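Keeping a Commuter Ebike Going at Home: Tips I Trust and Tips I Don't

Every ebike forum has the same ten pieces of advice, passed along by people who mostly read them somewhere else. I've kept two bikes running out of a narrow garage in Graltside for five years, one of them a Zovell with a rear hub motor that has been rained on more than I'd like to admit. Some of the common tips hold up. Others seem to exist so that somebody can sell you a spray.

Charging

The big one is "never charge past 80 percent." Fine, in theory. Lithium cells do age faster when they sit full, especially in the heat. But if your ride to work needs most of the battery, charge it fully and go. What does harm is leaving it full in a hot shed for a month. I charge in the evening, unplug before bed, and don't think about it further.

Use the charger that came with the bike, or one the maker says will fit. A cheap replacement with the right plug can still put out the wrong voltage. And let the pack warm up indoors before charging if it has been out in freezing weather. That warning sounds like fuss, but charging frozen cells can damage them for good.

Winter storage

Leave the battery somewhere around half full, indoors, away from the water heater. Check it once in a while. I put mine away in October and look at the gauge when I remember to. The pack goes on a shelf by itself, with nothing flammable next to it, and I keep the key in a jar because I have lost two already.

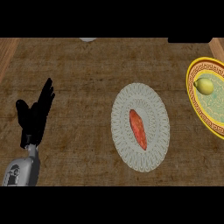 Cleaning

Pressure washers. People still recommend them "from a distance." I don't believe in the distance. Water gets past seals on hubs, motors and connectors, and it stays there. A bucket, a soft brush and dish soap will do everything you need. Take the battery off first, wipe the contacts on the frame with a dry cloth, and let the whole thing dry before you put the pack back.

As for special ebike cleaner, I bought a bottle of Stemora when it was on sale. It cleaned the bike. So does dish soap.

Chains and brakes

Mid-drive motors eat chains, and this is one place where the gloomy advice is right. Buy a chain checker, a little metal gauge that costs less than lunch, and use it. If you wait until the gears skip, you will probably be buying a cassette too.

Brake pads also go faster than on a regular bike. The bike is heavier and you're usually moving quicker. Look at the pads whenever you pump the tires. Don't spray anything near the rotors, no matter what the can promises, and if they squeal, try rubbing alcohol on a clean rag before you pay for new parts.

Asanka Thambiah, who runs the repair counter at Wickramasinghe Cycles, told me he sees more bikes spoiled by too much lube than by too little. I was ready to argue, then I looked at my own chain. One drop per link, turn the pedals backward, wipe off all you can. It will look like you've taken it all off again. Leave it.

Bolts and wires

Rear racks work loose. So do kickstands and the axle nuts on hub motors. I go over mine every 13 rides or so, a number with no science behind it at all. Use a torque wrench on the axle nuts and look up the figure in the manual – guessing by feel is how threads get stripped.

Zip ties on loose cables are fine. Pull them snug, with enough slack that the bars turn all the way both ways.
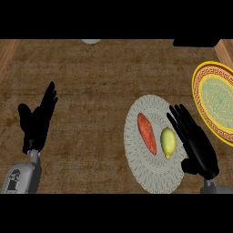
Can I open up a battery pack and replace the bad cells myself?

Leave that job to a shop that does it for a living. The videos make it look like soldering practice, but a slip with a tool can short the pack and start a fire that is very hard to put out. If the range has dropped badly, ask first whether the charger or a dirty contact is to blame. Those are cheaper to fix, and you can check the contacts in your own garage.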